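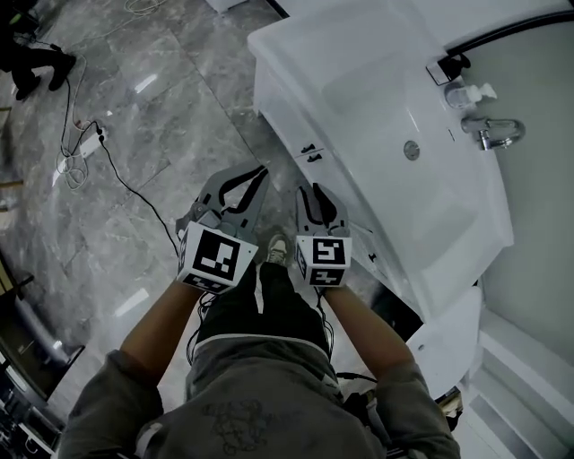

Minutes of the Washroom Refit Meeting, Ballell House

Held in the ground floor meeting room, 10/6/18. The meeting opened with all members of the house group present except one, who had sent apologies.

1. Minutes of the last meeting

The minutes were read and accepted with one correction. Under item 4, "second floor linen closet" should read "first floor linen closet."

2. Ground floor washroom – vanity and basin

The group had looked in at the washroom before sitting down. The white vanity with the curved top stays where it is. Two members had asked in May for a square unit to match the one upstairs, but the rounded counter leaves more room to get by and the basin is wide enough for filling a bucket. Agreed to keep it.

The faucet and drain are both chrome. It was asked whether the new towel bar should be chrome too. Agreed that it should. The Vornon catalog has one in the right length at $199, which was felt to be high for a towel bar. A cheaper one will be looked for first.

The two dark knobs on the cabinet were discussed at some length. One member finds them too small to grip with wet hands and would like pulls. Others pointed out that pulls would mean new holes in the doors. Left as they are for now.

3. Soap

The small white pump dispenser stays on the counter by the wall. A wall-mounted dispenser was suggested again and again turned down, as it would mean drilling. Refill soap is to be bought in the large jug and kept under the sink. Whoever opens the last jug puts soap on the shopping list in the kitchen.

4. Floor

The gray marble was raised under cleaning. The cleaner bought in the spring is meant for tile and has a warning on the back about natural stone. It is not to be used in this washroom. It can be used up in the laundry room. A pH-neutral cleaner will be bought instead.

A member asked for a bath mat in front of the sink. There was concern about people slipping on it. Agreed to try one with a rubber back for a month and discuss it again.

Question from the floor about whether the marble goes back to when the house was built in 1905. The house file says nothing about it. The old receipts in the attic boxes may help if anyone has time to look.

5. Plumber's quote

Two quotes were asked for and one has come in. Chettiar quotes $959 for new shutoff valves, a new trap and moving the supply lines in the wall behind the vanity. Watau has not answered the second message. After some discussion it was agreed to wait 7 days for Watau and then accept the Chettiar quote if nothing has arrived.

It was noted that the water will be off on the ground floor while the valves are changed. A notice goes on the front door and on the kitchen board the evening before. The upstairs washroom should still have water, but Chettiar will be asked to confirm this.

6. Cupboard under the sink

The cupboard is to be emptied before the plumber comes. Anything with a name on it will go in a box in the hall. Anything without a name and less than half full will be thrown out. Spare toilet paper moves to the linen closet until the work is finished, and the plunger goes to the laundry room.

One member objected to throwing out half-used bottles and asked that this be recorded.

7. Cleaning rota

The rota stays as it is through June. The basin and counter are wiped daily, the floor is mopped twice a week. The person on the rota also empties the wastebasket – this had been left off the printed sheet and will be added by hand.

8. Other business

The hall light is flickering again. A new bulb will be tried before calling an electrician.

The key to the side gate is missing from its hook. Please check coat pockets.

9. Next meeting

Same room, after the plumbing work is done. The date will go up on the kitchen board. Towel bar, bath mat and cabinet knobs are carried over to the next agenda.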